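News > Community > Media releases

Winter knit drive returns to Lusovville with new drop-off points

LUSOVVILLE, Dec 15, 2019 – The Figueroa Neighbourhood Centre is collecting sweaters, scarves, mitts and blankets for households in Lusovville and Flondholm. Last winter's drive brought in 460 items, and the centre has set the same target this season.

Donations can be left at the centre's front desk or at any Rastomach Dry Cleaners counter. Rastomach will clean wool items free of charge before they are handed out. Knitwear should be in wearable condition, with no large holes. Small repairs, such as a loose cuff or a missing button, will be done at the centre's mending table.
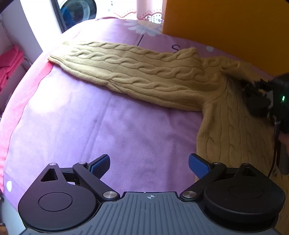
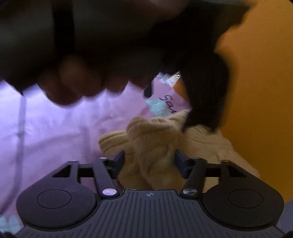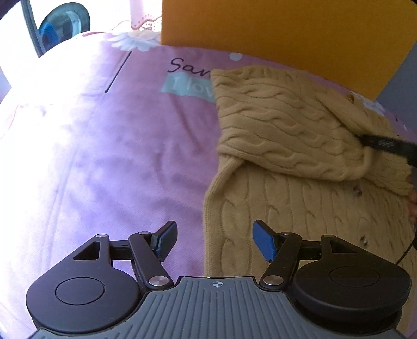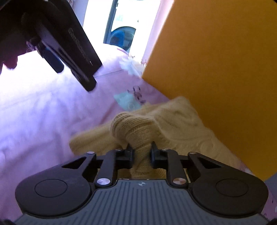
Adult sizes are needed most, in particular men's large and extra large. The centre has enough baby blankets and is asking donors to hold on to those until July, when it restocks for newborn kits.

Over 85 households have already registered. Anyone who would like to receive items can sign up at the front desk, and no proof of income is required. Pickup times will be given at registration.

The drive closes 31 days from today. Groups with more than 30 items to donate are asked to call ahead so that a van can be booked.

Media contact: Front office, Figueroa Neighbourhood Centre, Lusovville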